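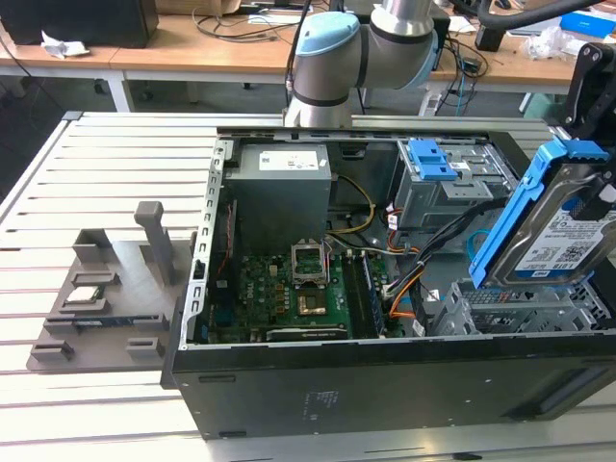

Most of the argument about small-scale automation is an argument about grippers and software. I think it should be an argument about fixtures. After a winter of building a PC assembly cell in a shared workshop, I would put the order of importance as fixture, cable, part, arm, code, and I would spend money and evenings in that order too.

The cell is simple to state. A tower case lies on its side with the panel off. The arm has to place a processor, a memory module and a hard drive. The small parts wait in a printed plate at the left of the case, each in its own pocket, and the drive goes into its bay already mounted in a blue plastic caddy. The workshop calls the cell Pleda, after a folder name that stuck. The arm is a collaborative type, bought used, and it repeats well enough that I have stopped measuring it.

What I do measure is the plate. The first version had pockets cut to the nominal size of the parts plus a generous gap, on the theory that a loose pocket is easy to load. It was easy to load. It also let the memory module sit at a different angle each time, and every degree of that had to be found again by the arm, over the slot, with the module already in the fingers. I wrote a search routine to deal with it: touch down, read the force, shift, try again. It took most of February and it worked on 23 of 36 attempts.

Then I reprinted the plate with tighter slots and a chamfered entry. With the search routine switched off, the same module went in on 96 percent of a longer run. The print took one night. I don't find this embarrassing, but I do find it instructive that I tried it second.

Þórarinn Zoëga, who shares the bench and disagrees with most of this, holds that a fixture only moves the problem to the person loading it. His own project, Sistov, takes the opposite route: parts dumped in a tray, a camera overhead, and enough computation to sort it out. His objection is fair as far as it goes. A human hand does the orienting in my setup, and a system that needs every part presented squarely has been excused from the hard part of the job.

My answer is that the hard part of the job is elsewhere. A processor dropped into a socket has a tolerance set by whoever designed the socket, and bending contacts is an expensive way to learn about it. A drive caddy entering a bay has to be parallel to its guides before it starts to slide, or it wedges. Neither of those requirements gets easier if the part was picked cleverly. They get easier if the part was picked the same way as last time. The fixture buys that for the price of plastic.

The case deserves a fixture as well, and here I have been slow. An extrusion table is a good thing to bolt to, with a slot wherever you might want one, and it tempts you to locate everything by eye and tighten later. I ran for too long with the case position taught by hand. A shift of 2 mm is invisible from a chair and quite sufficient to put a caddy against the edge of a cage. Two hard stops and a clamp would have cost less than the time I spent reteaching points.

Cables are the other matter, and I have no clean answer. A power supply comes with its bundles attached, and the bundles go where they like. In one build they cross the board near the memory slots, in the next they sag toward the drive bays. No pocket in a printed plate can hold them. I tie them back before a run, which is handwork again, and Þórarinn is entitled to point it out. He does. But Sistov doesn't route cables either. It plans around them, and when they lie across the only path it stops and reports that no path exists, in a log file, at length.

There is a case for vision and I will make it. A camera that checks whether the socket bracket is up before the processor moves is worth having. It answers a yes-or-no question about a place already known to within a millimeter, and it prevents a specific, costly mistake. I would use more of that. What I would resist, in a workshop with one arm and few free evenings, is using the camera to recover information that a slot and a chamfer would never have lost.

People starting a cell like this tend to ask which arm to get. My advice is to get any arm that repeats, then spend the first month printing. Keep every revision of the plate and write the clearance on the underside – a marker is fine. Mine go back to the first one, with the gaps I thought were generous, and I still take it down when somebody wants to talk about search routines.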